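Equipment Review: Sestia Compact Heat-Pump Dryer
Prepared for the Skoromow Residence Services Office by Ghazala Sial
16 September 2019

The Residence Services Office was asked to evaluate the Sestia compact dryer as a replacement for the vented units now installed on the upper floors of Skoromow. One unit was leased from Kiani, the regional supplier, and placed in the third-floor laundry room for 60 days. Residents used it without charge and were invited to leave written remarks. The office also ran its own loads of towels, bedding and fleece throws.

Installation. The dryer requires no outside vent and runs on an ordinary grounded outlet. It drew a maximum of 900 watts on the office meter. The condensate hose supplied with the unit is too short for a wall drain, and an extension had to be ordered from Kiani at extra cost. Leveling the feet requires a wrench that does not come in the box.

Drying performance. Mixed cotton loads came out evenly dried on the standard program. Bath towels were acceptable, though thicker hems often needed a second, shorter cycle. Fleece dried quickly on the low setting and did not pill during the trial. Double bed sheets remain the weak point: they roll into a ball around smaller items, and the center of the ball stays damp. The reverse-tumble option reduces this but does not cure it. Staff should be told to dry sheets separately. 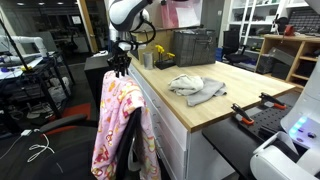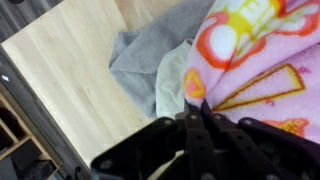
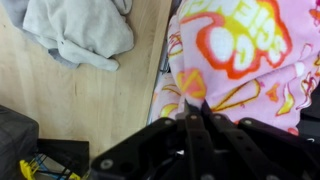
Fabrics and work surface, three views.

Noise and heat. The Sestia is noticeably quieter than the Bidel dryer on the second floor, and residents in the adjoining rooms made no complaints. The laundry room stayed comfortable with the door closed. Cycle times are longer than those of the Bidel, and several residents objected to this in their remarks. At peak hours on the weekend the difference leads to a line.

Care and cleaning. There are two lint filters, one behind the other. The outer filter lifts out easily. The inner one is held by a stiff plastic catch, and Shoaib Qureshi of the maintenance section considers it likely to break under daily use. A replacement catch is not sold separately. The manual is clear on routine cleaning but says little about error codes, and the supplier had to be called twice to interpret them.

Cost. Kiani quotes a service contract of 28 dollars per month for each machine, parts included. The office regards this as reasonable, provided that the filter catch is named in writing as a covered part.

Recommendation. The Sestia is recommended for the upper floors, where venting is difficult and demand is moderate. It is not recommended for the main laundry room. Purchase should be deferred until January, when the new budget takes effect.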